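Search articles Enter keyword Go

Pernevance Bench Compares Two Gripper Finger Sets and Two Wrist Camera Positions

Friday, September 2, 2022

Pernevance has published results from a bench comparison of two finger sets for parallel grippers, run on a two-arm tabletop cell. The Uvach finger is a rigid design with a flat pad. The Akent finger has a compliant tip that deflects under load. Both were fitted to the same arms and driven by the same controller, a Rampersad unit running unmodified firmware.

The test used household goods in place of machined blocks. Small appliances with rounded housings and smooth lids are hard to grip from the side, and their power cords tend to foul the fingers on approach. Each finger set was run through 403 grasp attempts at a fixed closing speed. An attempt counted as good if the part was held clear of the surface for the full dwell time and put down without slipping.

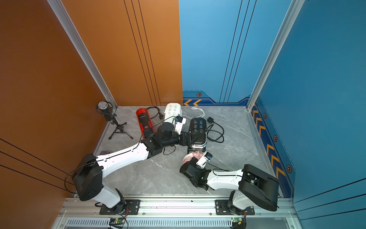
Why was the same controller kept for both finger sets? A change of controller would alter the closing profile and the force limit, and any difference in the results could then come from either source. Holding it constant leaves the finger as the only variable in that part of the test.

The Akent fingers had the better hold rate on curved housings. The Uvach fingers did better on thin edges and on cords, where the compliant tip tended to fold before the part was secured. On flat-sided objects the two sets were close enough that Pernevance does not rank them. Pad wear was measured at the end of each series and was higher on the Akent set, mostly at the outer corner of the tip.

A second series dealt with camera placement. Cameras on the wrist brackets were tried in a forward position and in a position set back 105 mm toward the forearm. Each position was given 100 approaches per arm. The set-back position kept more of the target in view during the last part of the approach, but it lost sight of the fingertips whenever the wrist was folded. The forward position held the fingertips in view throughout and needed more frequent refocusing. 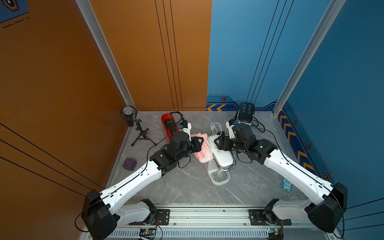 Both arms of the test cell at work, with a gripper over the white appliance.

Soft goods were handled as a separate case. Fabric was pinched reliably by both finger sets, but release was less consistent with the Akent tip, which held on to loose fibers as it opened. Increasing the opening stroke reduced the problem. The report recommends that users who handle textiles set the stroke per item and leave the global default alone.

Controller timing was logged during all runs. The Rampersad unit held its update interval with one arm active. With both arms moving and both wrist cameras streaming, late updates appeared in bursts, usually when the two cameras requested bandwidth together. Staggering the camera triggers removed most of them. A firmware change that would do this automatically has been requested and has no delivery date.

Cable routing is covered in a short appendix. Loops left too long at the elbow caught on the housing at full extension, while short ones pulled at the wrist connector. The appendix gives a clip spacing for the forearm and advises checking it again after any change of wrist bracket.

The full report, including force traces for both finger sets, is available on request as document 503. Pernevance plans to repeat the comparison in April with a third finger set and a lower closing speed. Mixed fitting, with one Uvach and one Akent finger on the same gripper, was not tested.

Related items
Akent revises tip material for compliant fingers
Setting force limits on the Rampersad controller
Wrist camera calibration: fixed target or moving target
Uvach adds a narrow pad option
Cable clips and strain relief for small arms

Contact the news desk | Copyright 2022 Pernevance. All rights reserved. | Back to top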